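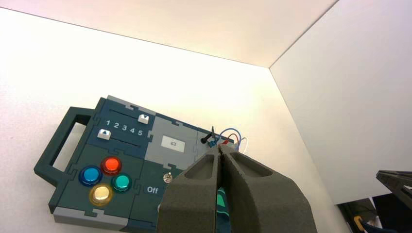 Violeta Ojeda wrote to ask whether it's possible to do a 2,000-piece jigsaw in a flat where the only table is also the one you eat at, and if so, would I please explain how, as she had got as far as the sky on hers before it had to be swept into a carrier bag for a birthday tea.

Well, yes it is, and I've been doing it for years, though I've had my own carrier bag moments (a harbour scene of Werport, with a great many masts, which I still can't look at in the cupboard without a pang). What follows is how I go about it these days. Some of it is fussy. Take the bits you like and leave the rest!

## Before you open the box

Look on the side for the finished size and write it down. Then go and measure your table, and measure anything you hope to slide the puzzle under afterwards, such as the bed or the sofa. Do it with a proper tape and don't go by eye, as I did with the Werport one. You want a hand's width spare all the way round the finished picture, and more if you're a person who likes to spread out, which I very much am.

If the sizes don't work, pick a smaller puzzle for now. My favourite of all is an odd one of 729 pieces by Moroz, of an allotment in the rain, and it fits on a tea tray with room for a mug (don't put a mug on it).

## Choosing something to build on

You need a surface that can be lifted with the puzzle on it. I've tried most of what there is.

- **A sheet of hardboard.** Cheap, stiff and slim, and a timber yard will usually cut it for you. Ask for it to be cut a little smaller than the tabletop. Sand the edges, then sand them again, and glue a strip of felt underneath so it doesn't scratch.
- **A roll-up felt mat.** Lovely for small puzzles and for holidays. With a big one you do lose a few joins every time you unroll it, and the middle goes baggy. I keep mine for lending out.
- **A folding case.** I had a Cirkano one as a present and it's very smart, with soft boards inside for sorting. It shuts flat, so you can stand it behind a door. Check the inside measurement, though, for the outside one flatters it.
- **An old picture frame.** Leave the backing in, take the glass out, and you have a ready-made lip to stop pieces escaping.

Whatever you pick, think about how you'll get hold of it. A flat sheet is surprisingly hard to pick up from a flat table, and I used to shuffle mine over the edge with my stomach. Now I have a cupboard handle screwed on at each short end, put in from below with screws short enough not to poke through. If you're building on fabric or foam, stitch or tape a loop on instead. Try lifting it empty, then with some books on, and only then trust it with your evenings. 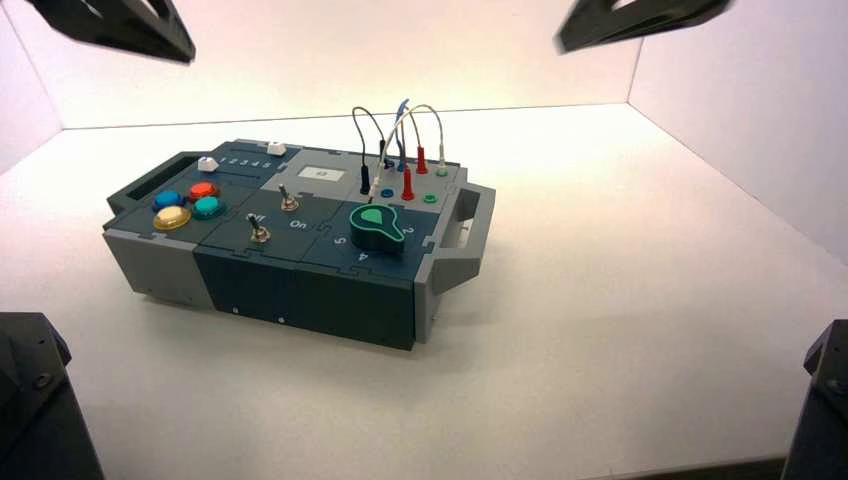

## Sorting

I do this in one go, with the radio on, and I don't let myself join anything except edges.

1. Tip out a few handfuls at a time and turn everything face up.
2. Put the edge pieces straight on to the board.
3. Sort the rest into shallow trays. Baking trays, shoebox lids and the lids of ice cream tubs all do nicely. Go by colour first, and by pattern if you have a lot of one colour.
4. Keep a tray for pieces you can't place at all. I call mine Murkmont, after a puzzle that was nearly all fog, and the name has stuck in our house.
5. Run your hand round the inside of the box, and shake out the bag, before you put them away.

Trays that stack are worth hunting for. If yours won't, cut some stiff card to lay between them.

## Working in short sittings

Finish the border first if you can bear to. After that, build clumps on spare card and slide them in when they have something to hold on to. A fish slice is very good for moving a clump, or a thin cake board for a larger one. Push, don't lift, until you're right at the edge of the card.

When it's nearly time to lay the table, stop a bit before you need to. Check no loose pieces are sitting half on and half off the board, lay a clean tea towel over the lot, and fetch someone for the other end if it's a big one. Walk it slowly to the bed, and set it down before you slide it under. If you have a cat, swap the tea towel for a second sheet of hardboard.

## When it's done

Leave it out for at least one evening and make everybody look at it. To break it up, fold in the border first and take it apart over a tray, gently, pulling joins sideways instead of bending them up. Bag the edges separately if you know you'll do it again.

I also pencil the month inside the lid, and whether any pieces are missing. The allotment one says "June, all here", and then, in my sister's writing, "June again, one gone, look under the fridge".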